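How to Compare Two Grippers Fairly on a Bin Picking Job

Posted in April by Leonilde Mota

Search this site Enter keywords Go

If you have an arm already and you are trying to decide which gripper to put on the end of it, you have probably read a lot of spec sheets by now. I read them too, and I enjoy them more than I should (ask my family), but stroke length and grip force will only get you so far. Sooner or later you have to bolt the things on and let them pick, and the trouble is that it's very easy to run a comparison that looks careful and tells you very little. I have done that more than once! So what follows is the way I do it now, after a good deal of help from Sabina Kubíček, who has far more patience with spreadsheets than I do.

Our two candidates were the Flumura parallel gripper, with its slim fingers, and the Murnard, which has a wider stroke and a bulkier body. You can follow the same steps with any pair you like.

Step 1: Pick one part and stay with it

Choose a part that is a little awkward for both grippers. Long, narrow blocks are wonderful for this. They cross over one another, they lean on the walls, and each one has an easy way to be grabbed and several bad ways. Two colors help when you go back over your recordings later and want to say "the red one by the wall" without a long discussion. Please resist adding new parts halfway through. I know it's tempting once things are going well.

Step 2: Fix the bin so it cannot wander

A finger that touches a wall can shift a bin a little, and after 30 picks you may be working with a bin that sits somewhere quite different from where you began. Clamp it to the table. Spring clamps on the rim are plenty for light work, and they come off fast when you want to tip everything out. Then put tape on the tabletop at the corners of anything else that has to return to the same spot. Take the clamps into account in your collision model, too – the handles stick up higher than you think when the arm is coming down near a corner.

Step 3: Write down your starting layouts

I used to just shake the bin and go. The result was that one gripper got the friendly piles and the other got the nasty ones, and I spent a whole evening admiring a difference that was pure luck. Now we make 6 layouts, sketch each one on a card, and rebuild them by hand for both grippers. They don't have to match perfectly. Try to include a pair of blocks touching end to side, at least one lying close to a wall, and one that sits at a steep angle to the rest.
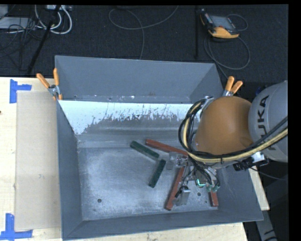
The blocks near a wall deserve the most attention, so run those layouts first while you are fresh. What you want to learn is how much room each finger needs to get down beside the block, and whether the rest of the gripper body gets to the rim before the fingers get to the part. With the Flumura we could come in almost straight. The Murnard wanted a tilted approach for the same block, and that meant going back and teaching two extra waypoints.

Step 4: Sort out the cables before you record anything

Move the wrist slowly through its full range by hand-jogging it, with the teach pendant close by, and watch the hoses the whole time. You want enough slack for the last joint to turn and not so much that a loop hangs down beside the fingers. Tie the bundle snugly under the joint, jog again, and adjust. Eduardo Vieira insists on doing this three times, and I have stopped arguing with him.

Step 5: Keep the speed and the controller settings the same

Use one speed for both grippers, even if one of them could clearly go faster. You can do a speed test another day. We saved our settings as a single Prutumach program and only swapped the tool definition and the grip command. Remember to change the payload value when you change grippers! I forgot once, and we threw away a whole afternoon of runs.

Step 6: Run, and be strict about what counts

We did 152 picks in all, split evenly. A pick counted only if the block left the bin and was still in the fingers at the drop point. Sabina made a separate column for "picked, but turned in the grip," and I am so glad she did, as that is where the Murnard lost most of its ground. It took us roughly 62 minutes per gripper, with rebuilding the layouts included.

Step 7: Swap back and repeat one layout

Put the first gripper on again and run one layout over. If the numbers have drifted a lot, something moved, and it's much nicer to find that out before you've told anybody which one to buy.

We kept the Flumura for the blocks. The Murnard has gone over to Vilela, where the parts are wider and it should be much happier. If you try this with a suction tool, do write and tell me how you handled the layouts by the wall.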